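Monday, just after lunch

Back on the chopsticks. Lies Timmermans left me a note saying the Brekalik tray had been put away with spoons and chopsticks all in together again, so I had the lot out on the pink cloth and started over. I like this job more than I should — it's the only bit of the week where I can hear the radio.

Rule for now is wooden ones in a bundle, thick ends together, and anything with a cracked end comes out. There's one with a nasty dark split at the blunt end that I've gone off completely. The red flower plate stays out too until I find where it lives (Gonville shelf? It was never on my list).
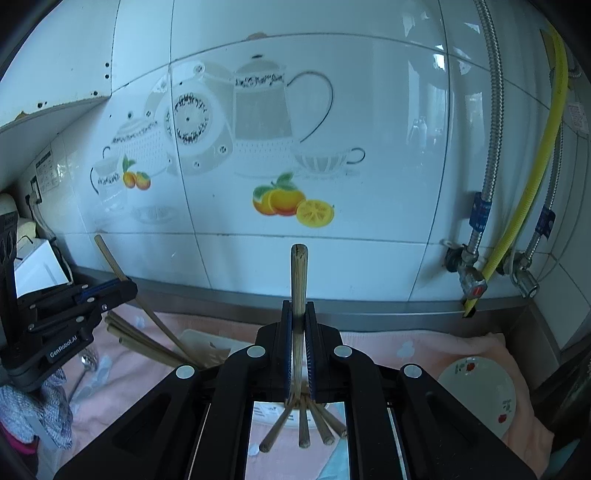 How should the wooden ones be washed before they go back? By hand in warm water with a drop of soap, then stood upright to dry overnight, thick ends down.

I tried the Van Beek oil on 3 of the old ones in August and they've kept their colour nicely, though they smell a bit of walnuts. Will do another batch if there's any left in the tin.

Still to do: ask Gedora whether they sell the plain long ones singly, order number 681 was only packs. Wash the pink cloth. And somebody please take their knitting home, the grey and white one!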